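1/ ok thread on moving apartments with a 48 hour gap between leases. just did it, still tired, writing it down before I forget

2/ background: lease at Irnwood ended at noon, new place not ready til two days later. landlord wouldn't budge. asked nicely, asked less nicely. nope

3/ first thing I got wrong - storage. called 2 places. the cheap one wanted a full month plus a lock you have to buy from them. the other did it by the week but only ground floor units and those go fast. book early. like in March early if you move in summer

4/ boxes. liquor store boxes are small and strong, good for books. do NOT put books in the big ones. I know everybody says this. I did it anyway and the bottom went on the stairs

5/ label the SIDE of the box, not the top. you stack them and then the top is gone. spent an hour looking for the shower curtian

6/ keep one bag that never goes in the truck. mine had: charger, meds, both leases, toilet paper, a knife, a roll of tape, clean socks. forgot a towel. dried off with a tshirt

7/ truck. got the Van Loon one bc it was cheaper per mile. check the gas gauge before you leave the lot and take a pic of it. mine was under what the sheet said and they took it off the bill no fuss once I showed them

8/ Maarten Kuipers if you're reading this I owe you dinner. and a new hand truck

9/ the couch. measure the couch, measure the door, then measure the turn AFTER the door. legs unscrew on most of them. put the screws in a baggie and tape it to the underside

10/ utilities. set power to start the day before you get keys. internet took 22 days to get scheduled so I've been working off my phone and at the library

11/
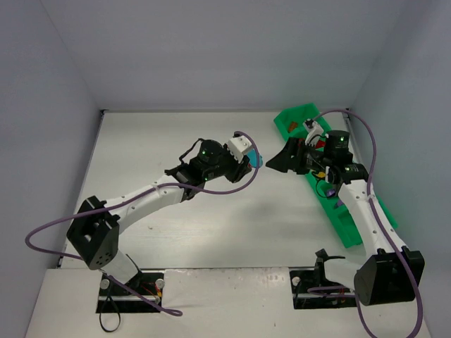 12/ cleaning the old place. oven first bc the stuff has to sit. then fridge, then bathroom, floors last on your way out the door. I did floors first like a dummy and walked all over them

13/ deposit: film every room with the lights on, open the closets, run the taps. send it to the landlord same day so theres a date on it. still waiting on mine, will update

14/ change your address w the bank before the post office. learned that when the new card went to Irnwood

15/ ok thats it, going to go find the can opener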